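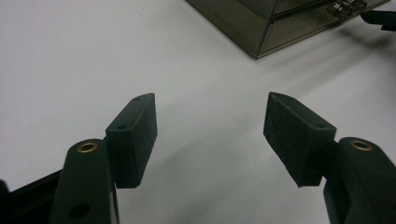 Gerasimos Triantafyllou told me, before I had so much as got my coat off, that I would spend the first ten minutes squeezing too hard, and that everybody did, and that I was not to mind. I did mind a bit, as it happens, and I squeezed too hard for a good deal longer than ten minutes. But I had a lovely day of it and I promised several of you a proper write-up of the Wekstead open day, so here goes.

The thing I went to try is the Plustaletti hand-held gripper. If you have read my earlier reviews you will know I am no engineer. I mend clocks and small household bits and pieces, I like a well-made tool, and I have been curious for ages about the ones people use for teaching robots how to pick things up. You hold it, you do the job yourself with it, the camera on it watches the fingers, and later on a robot arm has a go at the same job from what was recorded. Wekstead had three tables set out for visitors to try their hand, with an arm working behind a rail at the far end of the hall, and you could book a slot at a table for 16 minutes. I booked one in the morning, and then went back and begged another after lunch (thank you to the young woman on the desk who found me a gap!).

First, the feel of it. It is lighter than I had feared, and the grip sits low in the palm, a bit like holding a watering can by the wrong end. The fingers are a dark green, matt sort of plastic with brass eyelets let into them, which pleased me no end, because I do like a bit of brass on a tool. The pads are separate black blocks with screw holes in them, and the pair on my table were well scuffed, scratched all over in fact. I took that as a good sign. A demonstration tool that looks as if it came out of its box that morning tells you very little.

My task was small parts. You pull a drawer open on one of those smoky see-through organisers, take out a fitting, put it down on the white tabletop and shut the drawer again. It sounds like nothing at all. I can do it in my sleep with my fingers, and with the Plustaletti I was hopeless for the whole first slot. The drawers want a gentle pull and a straight one, and my wrist kept going round the corner before the rest of me. Gerasimos stood by and said very little, apart from "slower" now and again, and once "slower than that".

By the afternoon something had settled. I found that if I tucked my elbow in and let the pads come down open on either side of the fitting before closing them, I got it nearly every time. The squeeze itself is nicely judged once you stop fighting it. There is a soft bit at the start of the travel and then it firms up, so you can feel your way on to something small without pinging it across the room. (I did ping one across the room. It was found under the tea table by a very polite boy.)

Now for the grumbles, and I have a few. The grip is plainly made for a bigger hand than mine, and after the second slot I had an ache at the base of the thumb which was still there on the bus. There is a smaller grip listed in the leaflet but they hadn't brought one, and I do think that was a pity at an open day. The pads are splendid on square things and less good on round ones. I also found that the fingers got between me and what I was trying to look at, so I ended up craning my neck sideways like a hen. Gerasimos says you learn to look past them. I expect you do, given a week.

The talk after lunch was from the Kurkby people, who use 14 of these in their own workshop and have done since May. They were refreshingly plain about it. One task, they said, had taken 600 goes before the arm would do it to their liking, and they had changed the pads twice along the way. Somebody behind me asked about left-handers, and the answer was that it works either way round, though the trigger is happier on the right. Then we all trooped over to the rail to watch the arm. It was slow and rather careful, and I found I was holding my breath each time it went for a drawer. It missed one and the whole row of us went "ooh".

I also had a quick turn with the Obradović model on the next table. That one is heavier, with a stiffer squeeze, and I think a person with strong hands might well prefer it. It felt more solid on the pull, certainly. I went back to the green one quite gladly, though.

So, would I have one? For my own bench, no, I have no earthly use for it, and my husband has already said so at some length. If you are setting up a teaching table in a college or a workshop then I would put it high on the list, provided you ask about the small grip first and try it for longer than one slot. I am giving it four out of five, with the missing mark for my thumb.

Parking at Wekstead is round the back by the loading bay, the soup was leek and potato, and you do need to book the slots as soon as you get in.

Posted Sep 25, 2019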